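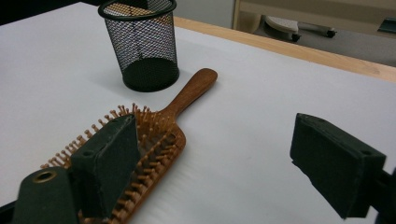 Figure 2. Wooden paddle hairbrush and black wire-mesh pencil cup on a white tabletop.

3.2 Where small items are kept

Households in Lelberg and Illombridge were asked to name the place where each item on the list was normally put down after use. The list covered 19 everyday items, among them hairbrushes, pens, keys, scissors and reading glasses (Figure 2 shows a brush and a desk container). Of the 800 forms sent out in July, 145 came back complete enough to use.

Answers fell into two groups. Items with a container of their own, such as pens, were mostly given a single place. Items without one were given several, and the hairbrush had the widest spread: bathroom shelf, bedside table, hall, handbag, desk. Many respondents wrote 'wherever I last used it' – an answer the form had no box for, and which we coded separately.

Flats in Illombridge are smaller than houses in Lelberg, and we expected fewer places to be named there. The forms did not bear this out. People in flats named as many places as people in houses, though more of them were in the same room.

The room categories follow the Kettunen scheme, with one change. Hall and stairs were merged, as respondents used the two words for the same spot. Sheds and garages were left out.

Forms filled in by more than one person were kept whole. Where two members of a household disagreed about an item, both answers were entered and the item was marked as shared.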